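3.2 Collecting the folding examples

We wanted our examples to come from people folding clothes the way they'd fold them at home, so we kept the rules short. Each person holds a gripper in each hand, starts with the garment flat on the table, and folds it however they like. I did the first batch myself with Siiri Kivi, and I have to admit my early ones are pretty bad — lots of pinching at nothing and going back for another try. We kept those in anyway! A learner that only ever sees clean folds has no idea what to do when a sleeve slips.

Small knits turned out to be the hardest group by far (they stretch, they curl, and the hem never stays where you left it). Ebere Shehu suggested that we give them their own set, which we call Vidix, and in April we went back and recorded 60 more examples across 11 garments. Anything with a busy pattern went in first, as we were curious whether stripes would help the model find the edges or just confuse it. Figure 2 shows the arms and grippers at the shoulders of one of these knits.

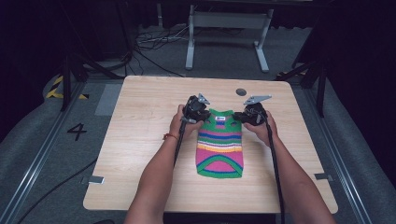
Figure 2. A striped knitted garment lying flat on the table, neck pointing away from the person, with a hand-held gripper on each side of its upper part.

We threw out six examples from this set, all for the same dull reason: the recording had stopped before the last fold. Ifeanyi Yusuf went through the rest by hand and marked where each fold begins and ends. He and I argued a fair bit over what counts as a beginning — I wanted first contact with the cloth, he wanted first lift — and we went with his version. Section 4 uses those marks throughout.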